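Grip first, then path

We changed one thing in the training recipe this March, and it helped more than I expected.
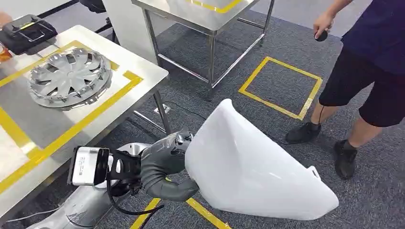
Posted by Custódio Falcão, 2 May 2021

The old Clavley policy learned the whole motion at once. The new one picks a grip, holds it for 15 frames, and only then plans a path. Same network, same 3489 demonstrations. Ruppert thought the pause would cost us time. It did, a little.
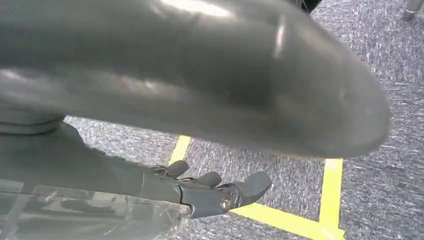
Most of the gain is on big curved parts, where the old policy kept changing its mind about the fingers.

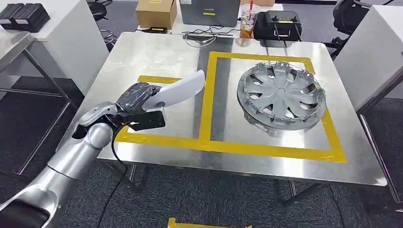
Small parts are less clear. Our test set has 988 trials and the gap there is thin. The hubcap lying flat in the yellow square is the next target — its clips and curved spokes give the planner too many grips to choose from. I would like to cut the list down to eight. 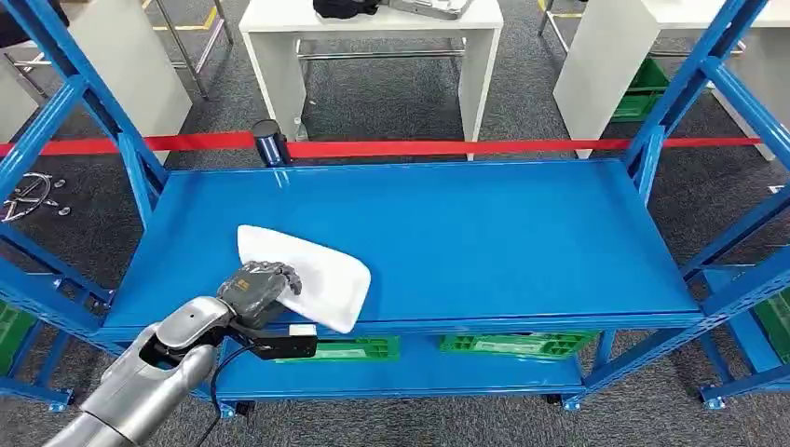 Wiping is still on the old recipe, because the grip hardly matters once the pad is down. I'll rerun everything at Skendville and post the table.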